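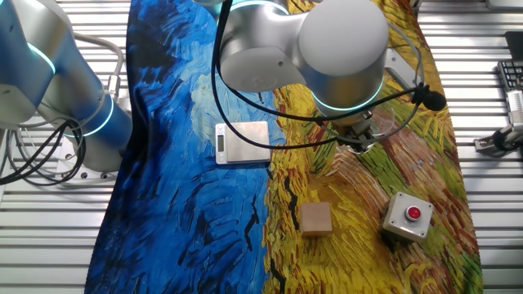
Fadwa Kabbaj
Test engineer, Gandmont
2026-06-24

Second week with the Rirnik gripper, and I have enough runs now to compare it with the Cilten. Same arm, same wooden cube, same spots on the painted cloth. I did 50 picks with each. The Rirnik got 43 on the first try with default settings, which was lower than I wanted.

Most of the misses came from the approach height. The fingers closed on the top edge of the cube and it tipped. Dropping the approach by 2 mm fixed that – I should have checked it before starting the count.

The push button is harder. The Cilten has a flat tip and hits it square. With the Rirnik I have to close the fingers first and come straight down, and the Lahlou controller still stops short if the force limit is set under 58 percent.

Placing the cube on the scale is next. I'd like to keep the cloth as it is, swirls and all, until both grippers have done that part.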